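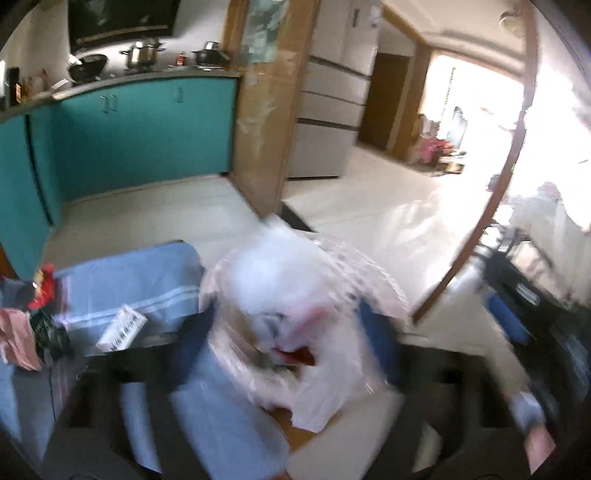
Bank failures and the 1907 panic: which cause should the essay lead with?

Last updated: June

srajput
Members of the Makori study forum are asked to comment on the following. My term paper concerns the Panic of 1907 in the United States. The draft opens with the failed attempt to corner the stock of United Copper and then moves to the run on the Knickerbocker Trust. My tutor, Mr. Kariuki, has suggested that I begin with the trust companies instead. The limit is 1,386 words and I have used 90 on the introduction.

t_ashour
I would support your tutor. The trusts held smaller cash reserves than the national banks and stood outside the New York Clearing House. Without that background, a reader cannot see why a failed stock scheme led to a run on deposits.

Chepkoech Swai
I must disagree with the previous reply. The copper scheme is the event that set off the first withdrawals, and a paper on a panic should follow the order of events. The reserves may be explained in the second section.

t_ashour
The order of events would then begin earlier. Money was already tight after the San Francisco earthquake of 1906, as insurance payments drew gold out of London. Ms. Swai's plan leaves this out.

Chepkoech Swai
It does not leave it out. One paragraph on the earthquake is sufficient in a paper of this length.

jsultana
Please also review the sources. The draft has 38 footnotes, and 9 of them cite the same textbook chapter. The Senate hearings that followed the panic are in print and should be cited directly.

srajput
Thank you for the replies. I will keep the copper scheme first, shorten it, and place the reserves directly after it. The footnotes will be revised before Saturday.

t_ashour
I maintain my view on the opening, but the revised order is acceptable.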